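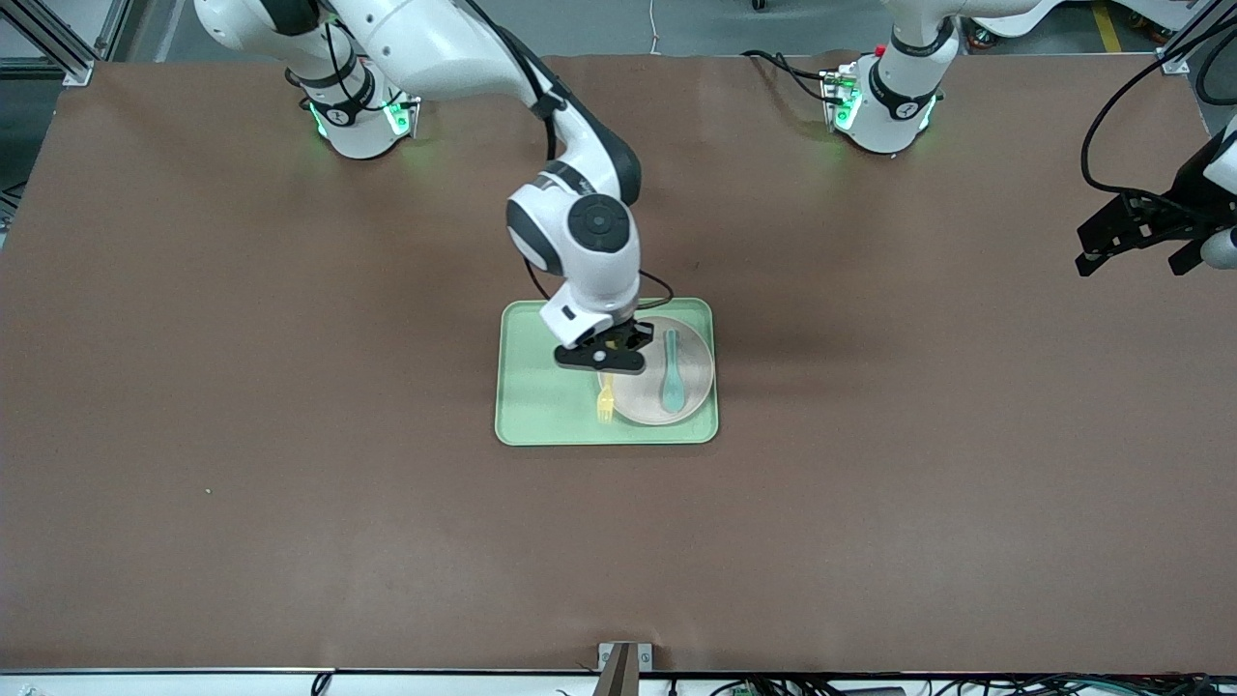
Can a robot set and clear meal trays yet, or should I stop dreaming?

Posted in Home Help & Gadgets
2026-08-19
Viewed 1736 times

porchlight_and_pie

Hello everyone, I hope this is the right corner of the site. I run the kitchen side of a small residential home called Mostard House, and between breakfast, lunch, supper and the afternoon snack we put out and take back 172 trays on an ordinary day. Every one of them needs a plate, a fork, a spoon, a napkin and a cup, and then it all has to come back, be scraped, be sorted and go through the wash. I love my work and I love the people we feed, but my wrists are not what they were, and the sorting end of it (forks here, spoons there, plates in the rack) is the part I would hand over tomorrow if I could.

My nephew keeps sending me clips of robot arms folding towels and loading dishwashers, and he is convinced we'll have one by September. I'm more of a doubter. We use lightweight plastic plates and plastic cutlery in bright colors, so nothing is heavy and not much would break. It seems to me that if a machine could do any kitchen chore, it would be picking a spoon off a plate and putting it in a bin. Am I right about that, or is it one of those things that looks easy only to people who have hands?

I'm not asking about the big belt systems they have in hospitals. We looked at one once and it was longer than our dining room. I mean something that could stand at one end of a table and work through a stack of trays while I get on with the soup. I'd also be glad to hear if anyone uses one at home, even for something small. Thank you in advance, and sorry for going on!

3 replies

slowcooker_sal

No. Get a cutlery chute and a teenager.

Seriously though, we have a robot vacuum and I spend more time picking socks out of its way than I ever spent vacuuming. Maybe in ten years.

bench_and_biscuits

Well, I'm going to be a bit kinder to your nephew than that, though I think you have the better instinct of the two! I spent a good while working on the test benches at a packaging shop, Nadolley, where we tried arms on all sorts of fiddly hand jobs, and cutlery was one of the things we came back to over and over. It's a lovely test, and it's harder than it looks.

Start with the plate, which people assume is the easy one. A two-fingered gripper can't get under a flat plate the way you do. You slide your fingertips beneath the rim without thinking, and your thumb comes over the top. The machine has to pinch the rim at one point, and then the whole plate wants to tip, so anything still lying on it goes for a ride. You can give it a second arm to hold the other side, and two arms are a real help, but then they have to move together and stay out of each other's way above one small tray.

Forks and spoons are flat on the table, or near enough, and a thin handle lying on a tray gives the fingers very little to close on. A spoon lying across a plate is a kinder case, as the plate lifts part of it and there's a bit of air underneath. A fork flat on the tray next to the plate is meaner. If the fingers come down a hair too low they press on the tray, and if they stop a hair too high they close on nothing. You and I feel our way through that. Most of the arms I worked with felt very little at all and did it by camera, and a camera looking down has trouble with the exact moment you care about, when the gripper is in the way of the thing it's reaching for.

Bright colors do help, so you're ahead there. A yellow fork on a green tray is much easier for a machine to find than clear plastic or shiny steel, which used to drive us up the wall.

Now for the encouraging part. On a clean bench, with one tray at a time in more or less the same place, with the same plate and the same cutlery, the better setups can be taught to do this. You guide the arms through the job again and again, and they learn from that. We recorded 2154 runs of one clearing job before I would have let it work while I turned my back to pour a coffee, and even then I'd have kept an ear out. It was also slow. You would have cleared a stack in the time it took to do a tray, and I don't say that to flatter you.

What would beat it in your kitchen is everything else that comes back on a tray. Mashed potato. A napkin folded over the spoon. Somebody's reading glasses, somebody's pills that they meant to take and didn't. You spot those and deal with them without a second thought. I would not want a machine tipping a pair of hearing aids into the scrap bin, and I have no doubt you wouldn't either.

If your nephew wants something to be hopeful about, tell him to look at the setting side instead of the clearing side. Clean plates from a stack and clean forks from a holder that stands them all up the same way, onto an empty tray that sits against a stop – that's a job with far fewer surprises in it. It still wouldn't be in by September.

porchlight_and_pie

Oh, this is wonderful, thank you. You've no idea how right you are about the hearing aids. I hadn't thought of standing the forks up. Would a holder like that help a person as well, do you think? At the moment they're all in a tub and we dig.

bench_and_biscuits

It would, very much. We found that half of what we built to make life easier for the arm made life easier for whoever was standing in for it. Handles up, one kind to a slot, all at elbow height so you're not bending your wrist back to reach in. I'd do that this week, it costs next to nothing.

mokonroadmary

I can only speak for home, but you did ask! I help look after the lunch club at the MacPherson hall on Mokon Road, and we had the same trouble with sore hands at the sorting end. We didn't get a robot. We got 2 deep soaking tubs and set them at the end of the hatch, one for forks and knives and one for spoons, and people drop their own in as they bring the tray up. Some get it wrong and it doesn't matter much. It took most of the picking and sorting off us, and the members rather like having the job. I know your residents may not all be up to carrying a tray, but perhaps the ones who are would enjoy it.

As for machines, my daughter-in-law has one of those robot mops, and it does the hall floor nicely so long as the chairs are up. Who puts the chairs up? She does! I would still buy a robot that could empty a dishwasher, mind you. I'd be first in the line, and I wouldn't even care how slow it was, it could have all night. If anybody reading has seen one you can really buy, with a price on it, please do post underneath and say how it copes with the cups.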